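Okay, the white table is finally set up in the brick wall room and I have to tell you all about it because I am so happy with it! Small thread 🧵

1/ It's the Brulto one, second-hand, 70 bucks. I'd been watching the listings since August and nearly bought a glass one instead. So glad I held out. Rounded corners! My hips thank me every single morning.

2/ The lamp came next and it's my favourite colour combo, white shade with black and brass. I found it at the Votberg clearance and carried it home on the tram, cord trailing everywhere (sorry to the lady beside me).

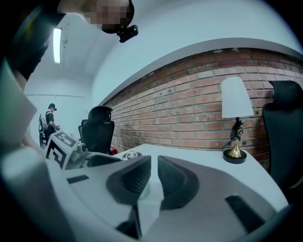 3/ Bulb chat, because I love bulb chat. I tried 2 before I got the glow right. The first was dentist-surgery bright. The Zokitz warm one is gorgeous after 9 pm, all soft and cosy on the bricks.

4/ Cleaning! White tops show every coffee ring, I know, I know. A damp cloth and a tiny bit of bicarb gets them off in no time. Do it the same night though, I left one for 5 days and had to scrub like mad.

5/ My other rule is that it gets cleared before tea. Mail, mugs, keys, the lot. It's such a treat walking in to all that bare white in front of the brick!
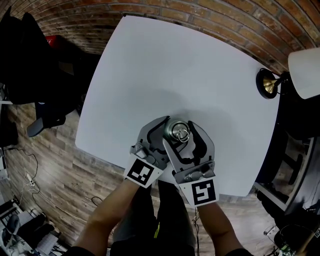

One can on the table, jacket or some other dark garment on the chair.

6/ Next up is a rug. There's a Mahrous one in rusty orange I keep visiting, but it's 217 dollars and I'd want to see it against the brown and grey floor first. If you've got one, please show me yours!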